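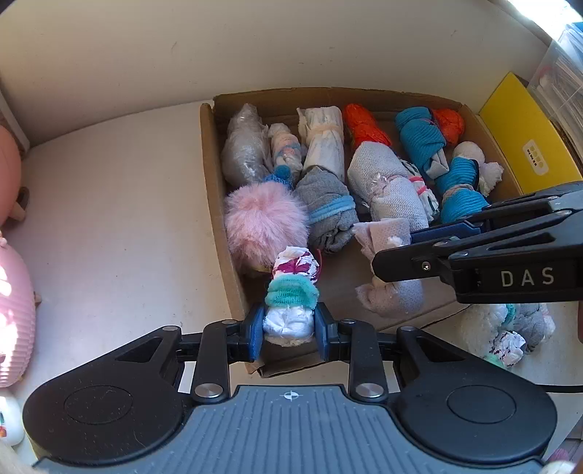 Hanne Hakala wrote on 08/08/2025:

> The Bolport notices I have been indexing give an age for most
> people but no birth date. A woman who died in September at 88
> could have been born in either of two years. I have been entering
> the later one. Is there a list rule on this? I also have a Camacho
> family where the notice names 3 surviving children and the
> cemetery record names four. Which one do I follow?

Hanne,

Do not enter a single birth year from an age. Put both years in the birth field with a slash between them and leave the source code as N (notice). If a later record settles it, change the field then and add the second source code. The old entries from the Ullo papers were done your way, and 17 of them were off by a year when checked against the church books.

On the Camacho family, follow neither. The index records what each source says, so the notice gets one line and the cemetery record gets another, linked by the family number. "Survived by" covers only those living on the day the notice was written. A fourth child on the stone may have died before the parent, or may be a stepchild the paper left out. Check whether the notice has a "preceded in death by" line. In the Bolport paper it often runs as a separate paragraph after the service times, and the scans tend to drop it when the column breaks.

Two other points on your last batch:

The married name goes in the surname field and the birth name in the second field, even when the notice prints them in the other order. You have 10 entries reversed. I can send the line numbers.

Place of death is not place of residence. Where the notice says only "of Bolport," leave place of death blank.

The file limit is still 2,000 lines per upload. Yours was over, so the tail end did not load. Please split it at a surname and send the second part again with the same batch number. Do not re-send the first part or the system will make duplicate family numbers, and those have to be taken out by hand.

--
Bolport and Ullo Death Notice Index
To leave the list, reply with "remove" in the subject line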